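How a Tree Keeps Its Diary

by Maeve Dunne

When I was seven I thought trees grew the way hair does, pushed up from the bottom. I'd scratched a tiny M into the bark of the apple tree behind our house and I was sure that by the time I grew up, my M would be way over my head. I went back last May. Guess where it was? Right where I left it! It had gotten wider and kind of lumpy, but it hadn't gone up at all.

Trees grow taller only at the tips of their branches. The trunk does something different. It gets fatter, a little bit every year, and it does it by adding a new layer just underneath the bark. Think of putting on a sweater, and then another sweater over that one, and never taking any of them off. The oldest sweater is deep in the middle. The newest one is on the outside, with the bark over it like a raincoat.

The part that does the work is called the cambium (say KAM-bee-um). It's super thin, and it wraps around the whole tree. On its inside it makes wood. On its outside it makes the inner bark, where sugary sap travels down from the leaves to feed the rest of the tree.

Now for the stripes. In many places that have a real winter, a tree wakes up in spring and grows fast. It needs loads of water, so it makes wood with plenty of room in it for water to get through. Later in the summer it slows down and the wood it makes is tighter and usually darker. Then it stops for the winter. One light part plus one dark part makes one ring, and one ring is usually one year.

So when people look at a stump and count the rings, they're counting birthdays. My friend Peadar Hegarty, who works at a sawmill, let me try it on a huge oak that had come down in a storm. I got to around 270 before I sneezed and lost my place. I was NOT going to start over.

But what happens when you cut the log the long way and make a board? You don't get circles anymore. You slice through all those sweaters from the side, and each ring turns into a line. That pattern of lines is what we call grain. If the saw goes right through near the middle of the log, the lines come out pretty straight. If it cuts nearer the outside, it skims across the curves, and you get pointy arches stacked one inside the next. Woodworkers call that cathedral grain, after the tall arched windows in big old churches.
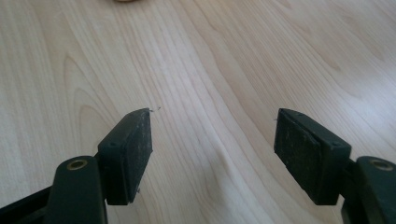
Can you tell how old a tree was by counting the lines on a board?

Usually you can't, because a board is only one slice of the trunk. The middle of the tree might be missing, and the outside nearly always gets trimmed away with the bark. You'd be reading a few pages torn out of the diary. To get the whole age you need a piece that runs from the very center out to the bark.

And it really is a diary. A fat ring often means a good year, with enough rain and sunshine. A skinny ring can mean a dry summer, or a year when caterpillars ate most of the leaves. If a fire burned part of the trunk and the tree lived, there can be a dark scar on the ring from that year, with newer wood curling around to cover it. Rings that are wide on one side and narrow on the other might mean the tree was leaning and was trying to hold itself up.

There are scientists who read these diaries for a living. They're called dendrochronologists (DEN-dro-kruh-NOL-uh-jists), and I practiced saying that in the shower for a long time. Areti Konstantinidis is one of them, and she showed me how they match up patterns. Say a living tree has a run of rings that goes fat, skinny, skinny, fat, skinny. Then you find an old roof beam with the exact same run near its outside edge. Those two trees were probably alive during the same years! Now you can use the beam to go back further, and then find an even older piece of wood that overlaps with the beam, and keep going back and back.

She used matching like that on a barn in Livora. Everybody in town had always said the barn was old, but the inside ring of one beam turned out to be from the year 1126. A little sprout was poking along in the woods that year, and it's still holding up a roof. I got goosebumps.

I asked if you have to cut down a tree to see its rings, and I was very relieved by the answer. Areti uses a hollow drill called an increment borer. She twists it into the trunk by hand and pulls out a skinny stick of wood, thinner than a pencil, with all the stripes showing on it. A healthy tree can usually seal up the little hole by itself.

Once you know about grain, you'll start seeing it everywhere. Doors! Spoons! Rulers! Whatever you eat your lunch off! 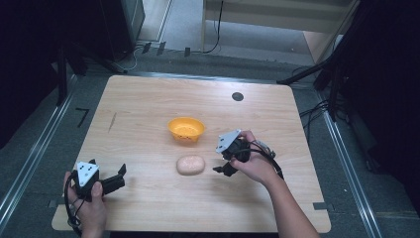 A small bowl on a table with pale, fine grain.

Not every tree keeps its diary neatly. In parts of the tropics it's warm and rainy all year, so some trees never take a winter break, and their rings are faint or don't show up at all. Palm trees don't make rings either, because they don't have a cambium like an oak does. And once in a while a tree has such a rotten year that it skips a ring, or it gets a cold snap in the middle of spring and makes an extra one by mistake. That's one reason scientists check lots of trees before they decide on a date.

Try it yourself

You'll need a piece of white paper, a crayon with the wrapper peeled off, and a stump or a slice of log (ask a grown-up before you go stump hunting).

Lay the paper over the rings and rub the side of the crayon across it, nice and gently. The rings should start to show up as bumpy stripes. Find the center and put a dot there. Then start at the bark and count inward, one ring for each year, until you've gone back 4 rings, and make a mark. If the tree was cut down this year, how old were you when that ring was growing? Were you even born?

Keep going until you reach the year your parents were born, if the tree was old enough. My rubbing is taped up over my desk, and it has a purple smear where I leaned on it with my elbow.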